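Bench Gallery: Desktop Tower, Parts Out

Moltbridge repair room, Jorkusetti building, second floor

These pages go up whenever the bench is set with something worth a look. December's subject is a full-size desktop tower, laid on its side with the panel off and its main parts sorted into a tray. The tower is part of the practice stock that Otakar Malý started at Moltbridge with 2 machines and a box of screws. The stock list now runs to 471 entries, counting memory modules one by one.

The page is meant for people taking the winter repair course, but anyone can use it. Click a picture for the large version. Comments are open and appear beside the picture they were left on.

1. The tower and the tray

The tray sits to the left of the case, with a molded slot for each kind of part. The hard drive stands upright at the back in its carrier, next to the expansion card. The processor has a shallow square recess toward the front, and two green memory modules lie flat in the long slots near the edge. On the motherboard, the processor socket and the memory slots are empty.

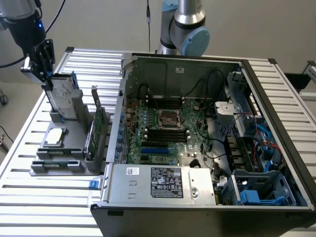

Zdislava Jireš: We keep our memory in the same kind of tray and I would add one thing. Write the slot each module came from on a bit of paper tape and stick it next to the module. On boards with two banks of slots it saves a lot of paging through the manual later. Also, is the tray for sale anywhere, or was it made for the room?

Reply from the page editor: It came from Josell with an order of bench supplies. The paper tape is a good idea and we'll put some out.

2. Inside the case

With the drive, the card and the memory out, the layout is much easier to read. The socket is near the middle of the board with its metal retention frame around it. The expansion slots are lower down, two of them blue. The power supply is the flat silver unit at the bottom of the case, with its label up. Red and blue SATA cables are bundled over by the drive bays.

Blue plastic on a case like this usually marks something you can release or slide by hand. Look for it before you reach for a screwdriver.
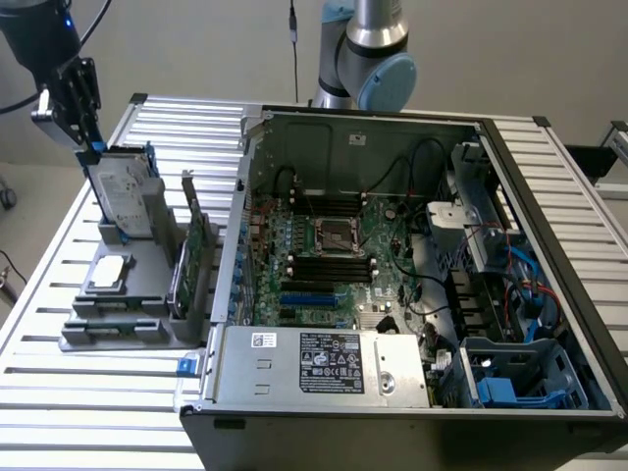
The course handout covers the order of work, so only the short version goes in here. Unplug the power cord before the side panel comes off. Touch bare metal on the case. Take the drive and the cards first, then the memory, and leave the processor until last. Hold the processor by its edges and put it straight into its recess. Putting things back goes the other way, processor first.

Dagmar Zeman has asked for a page on cable routing, and that will be next.

3. The processor in its place

A closer look at the square socket frame where the processor rests. The metal heat spreader is on top, over the green substrate. There are faint markings on the spreader, too small to make out at this size.
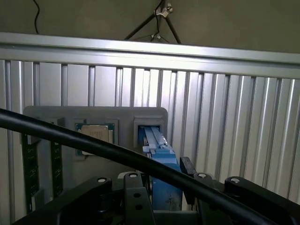 Using the bench

The room is open to course members until 5 in the afternoon. Sign the sheet by the door and return every part to the slot it came from. Printed copies of this page are kept in the green folder, and larger prints can be ordered from Hedvika Ševčík at the front desk.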